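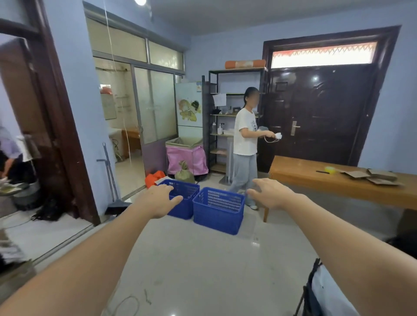 Lasst die Wäsche doch mal liegen

Von Erlinda Tolentino
Sonntag, 19. Mai 2019
Lesezeit: 4 Minuten

Meine Schwiegermutter bügelt Geschirrtücher. Ich schreibe das gleich am Anfang hin, damit klar ist, aus welcher Ecke der Widerstand kommt, wenn dieser Text am Sonntagnachmittag in der Familie herumgereicht wird (und das wird er, hallo zusammen!).

Ich bin nämlich dafür, den Sonntag wieder ernst zu nehmen. Ich meine gar nicht den Kirchgang, den darf jede halten, wie sie will. Ich meine den Haushalt. Bei uns zu Hause war der Sonntag jahrelang der Tag, an dem alles landete, was von Montag bis Samstag liegen geblieben war: Bad putzen, Altglas, die Steuerunterlagen, das Fahrrad vom Kleinen mit der ewig springenden Kette. Abends saß ich dann auf dem Sofa und war müder als am Freitag. Und am Montag ging es wieder los.

Im Januar habe ich damit aufgehört. Ein Vorsatz war das eigentlich nicht, ich hatte einfach eine üble Grippe und lag zwei Sonntage hintereinander flach. Das Bad wurde nicht geputzt. Die Kette sprang weiter. Und am dritten Sonntag, als ich wieder gesund war und mit dem Lappen in der Tür stand, dachte ich: Nö. Heute auch nicht.

Seitdem gilt bei uns die Regel, dass sonntags nur gekocht und abgespült wird, und selbst das Kochen fällt manchmal aus, dann gibt es Brot mit Gurkard. Falls ihr das nicht kennt: Das ist dieser Gurkenaufstrich vom Hofladen, mit viel Dill und viel zu viel Knoblauch. Meine Kinder würden ihn löffeln, wenn ich sie ließe.

Jetzt kommt natürlich der Einwand, den ich inzwischen im Schlaf mitsprechen kann: Und wann machst du das alles dann? Tja. Ein Teil rutscht auf Mittwochabend. Ein Teil macht mein Mann, der erstaunlich gut Fenster putzt, wenn man ihm nicht dabei zusieht. Und ein Teil passiert schlicht gar nicht mehr. Ich habe seit Weihnachten kein einziges Mal die Schranktüren oben abgewischt, und wer das sehen will, muss sich einen Stuhl holen.

Mein Großvater, Jahrgang 1930, hätte darüber vermutlich nur genickt. Bei ihm auf dem Hof wurden sonntags die Tiere versorgt, und dann saß er auf der Bank und schaute. Stundenlang! Ich fand das als Kind zum Sterben langweilig. Heute würde ich für so einen Nachmittag einiges bezahlen, und offenbar bin ich nicht die Einzige, sonst gäbe es ja nicht all diese Apps, die einem das Ausruhen beibringen wollen. Eine Kollegin benutzt Fluvia. Das Ding plätschert und schickt ihr danach eine Auswertung, wie entspannt sie war. 1006 Punkte hatte sie letzte Woche, und sie hat sich geärgert, weil es in der Woche davor mehr waren. Da fällt mir dann wirklich nichts mehr ein.

Überhaupt, dieses Optimieren. Ich habe den Verdacht, dass wir den freien Tag vor allem deshalb vollstopfen, weil uns sonst unheimlich wird. Mir jedenfalls war in den ersten Wochen ganz komisch zumute, ich bin durch die Wohnung getigert und habe Kissen gerade gerückt. Das legt sich, braucht aber bestimmt fünf, sechs Sonntage. Inzwischen lese ich wieder, ganze Bücher sogar, und neulich haben wir zu viert so lange Karten gespielt, dass es draußen dunkel war, als wir fertig waren.

Mir ist schon klar, dass das ein Luxus ist. Wer samstags im Laden steht oder Schicht arbeitet, kann mit meiner schönen Regel wenig anfangen. Dann ist es eben der Dienstag oder ein halber Donnerstag. Hauptsache, der Tag steht fest und wird gegen die eigene Verwandtschaft verteidigt.

Die Geschirrtücher bringt meine Schwiegermutter übrigens immer noch gebügelt vorbei. Ich nehme sie gern.

Kommentare

Platari: Danke! Mein Mann hat den Text ausgedruckt und an den Staubsauger geklebt.

Lev Ivanyshyn: Schön geschrieben, aber bei drei Kindern und einer Waschmaschine möchte ich das sehen. Wir waschen sonntags, sonst hat am Montag keiner Socken.

Sepúlveda: @Lev: Verschiedene Socken anziehen, geht auch.

Marlies: Gibt es das Rezept für den Gurkenaufstrich irgendwo?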